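Washing clothes in another language

September 10, 2019

When I moved to Kodstead I brought one suitcase, and in it were clothes for eight days. I remember this because I had planned it on paper. For eight days I did not have to think about washing, and I was very proud of this plan until the evening of the eighth day, when I stood in the basement of my building with a bag of shirts and understood that I could not read the machine.

I mean that I could read the letters. I had studied English for many years, I had read long novels in it, I could write a polite letter to a bank. But the machine said "Perm Press" and I had no idea what this was. I thought of printing. I thought of something that is permanent and presses, like an iron that you can't switch off. In the end I chose "Normal," a word I trusted, and sat on the bench for the whole cycle in case something should go wrong.

I have wanted to write about this for a long time, about the language of the house. In school we learn the language of the restaurant, the airport and the doctor. We learn to say that we would like a table near the window. Then we arrive, and for the first month we don't sit at any table near the window, but we need to wash, to fix, to hang, to throw away, and for all of these we have no words. I knew "melancholy" before I knew "lint." I knew "parliament" before I knew "hamper," and when a neighbor told me her hamper was broken I said I was sorry and hoped it would get better soon.

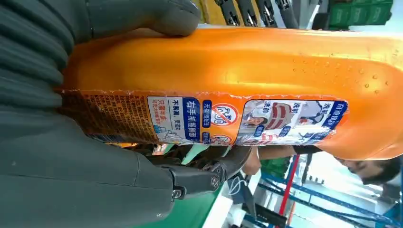
In Skevidon, where I grew up, we had a small machine in the kitchen, under the window. My mother owned the knowledge of it. She had powder in a tin, a metal tin which used to contain cookies, and inside the tin there was a coffee spoon. Two spoons for the white things, one for the rest. There was no label on the tin, of course. So my whole education in laundry was a spoon. When I finally stood in the store in Kodstead, before a shelf taller than me, I was looking for a powder and a spoon, and what I found was liquid, in bottles, with caps that have lines inside. The lines had numbers, and the numbers were explained on the back, in letters so small that I took the bottle to the window of the store to read them.

"Medium loads." What is a medium load? A load of what? I looked up "load" in the small dictionary I carried then, and it offered me a donkey, a ship, a gun and electricity. It did not offer me shirts. I bought the bottle anyway, and filled the cap to the top, as I thought a top must be the correct place for a liquid to end. My shirts were stiff for a week. They smelled wonderful, I must say! People on the bus turned their heads.

After some time I began to keep a list in a notebook. I bought the notebook for grammar, but I never wrote grammar in it. The first pages are all from the basement and the kitchen: rinse, spin, tumble, soak, fade, shrink, wrinkle, stain, starch, pill. The word "pill" made me angry. It is a medicine, and it is also the little balls on a sweater, and it is also (I learned this much later) a tiresome person. "Fold" I liked immediately. I still think it is one of the most beautiful words in English, it closes the mouth so softly at the end. In my language the word for folding clothes is long and sounds like an argument between two brothers.

When the list had 165 words I stopped adding to it, not for any good reason, the notebook was only full. I looked through it again last December, and I saw that 49 of the words were verbs, which surprised me. I had expected mostly things. But I think the house is made of verbs. You can point at a thing in a store. You can't point at "wring out." For "wring out" somebody must move their hands in front of you, and you must move yours, and both of you look a little foolish for a moment.

Let me say something about that, the hands. I learned more in the basement than in my evening class, and the evening class was not bad, it was only that we sat down. In the basement you stand next to another person, you both have wet arms, and the other person says "hold this a second" and gives you the end of a sheet. You now know "hold this a second" forever. Nobody conjugated anything. I learned "watch your fingers" the same way, from the woman with the hamper, when the door of the big dryer closed faster than I expected.

The old people of my building also taught me the courtesy of the basement. If the machine has finished and the owner has not come, you wait ten minutes, then you may take the things out, but you put them on top and not on the floor, and you don't fold them. Folding is too personal. I folded somebody's towels once, to be kind, and I could feel afterward that it had been discussed.

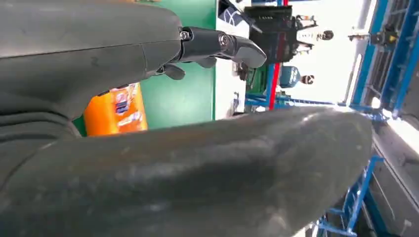

One reader wrote to me after my post on kitchen words that she disagrees with all of this. In her opinion the words of the house come by themselves, there is no need to write them down, and a notebook only makes a person shy, since he is always checking instead of speaking. She learned her own laundry words in Broltik in one winter without a single page, she says, and she forgot them as easily when she left, and did not miss them.

I have thought about her letter for some days. Perhaps she is right about shyness. I was shy, and the notebook gave me a place to hide. More than once somebody waited for my answer while I was turning pages. But I don't agree that the words come by themselves. Some of them come. "Soap" comes. But I lived in Kodstead for two years before I found out that the thing I called "the small net of the dryer" had a name, and in these two years everybody understood me, so nobody corrected me. It is a problem of being understood. When people are kind, they accept your "small net," and you go on with it until you are old.

And about forgetting, this I find a bit sad, though I know she wrote it in a light way. I have forgotten words in my own language too. When I call home I want to say "fabric softener" and I can't find ours, and I am not sure that we had one. My mother put vinegar. If I say "softener" in English in the middle of the sentence, there is a silence on the telephone, and then she asks if I am eating enough.

Last spring I spent some weeks in Coste for work, and there it began again from the start. Another language, and this time not even the same letters on the buttons, only small drawings. A drawing of a hand in a basin. A drawing of a feather. A circle in a square, with one dot or two dots. I was much calmer than the first time. I had learned that a machine will forgive almost everything, except a red sock. And I found that I knew how to shop for detergent with my eyes only. The color of the bottle, the shape of the handle, the drawings of bubbles and flowers, these travel better than the words. You see a bottle in a foreign store and you know it before you have read it, like you know a relative from the back.

I spoke about this with a colleague there, and we agreed that packaging is a kind of second alphabet. You don't need lessons for it, but you can be fooled by it. In my first month in Kodstead I bought a lovely bottle, pale blue with a picture of a mountain stream, and washed with it three times. It was for floors.
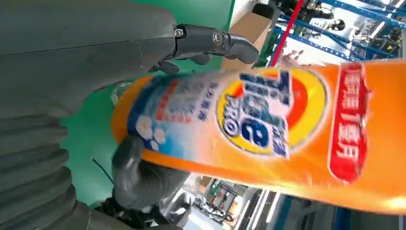 A Tide bottle with Chinese on the label.

Several people have asked me to put the list from my notebook on this blog. I started to type it and I got as far as the letter D before I saw that it makes no sense without the notes beside it, and the notes are in my own language and partly in drawings. Beside "drip dry" I drew a shirt with a sad face. Beside "delicates" I wrote only a question mark, and I think I should leave it there. So instead I give a few pieces of advice for a person who is going to move soon, and who thinks, like I thought, that eight days of clothes is a plan.

Learn the verbs first. Ask for the name of a thing even when you don't need it, and especially when the other person has already understood you. If you are offered the end of a sheet, take it. Read the back of the bottle at home, with good light and without people behind you in the line, and if a word isn't in your dictionary then write down the whole sentence where you saw it. The sentence will often explain it to you a month later, when you have stopped trying.

Don't begin with a wool sweater. I write this one with some pain, as the sweater was a present, and it would now fit a child of six.

As for "Perm Press," I know now that it means permanent press, for cloth which should not wrinkle, and that the machine uses warm water for it and a slower spin. I have used it many times. I still choose "Normal" when I am tired – it was the first button which I understood, and my shirts come out fine, only they need the iron. Next time I will write about the iron, or maybe about the words for kinds of rain, I have not decided.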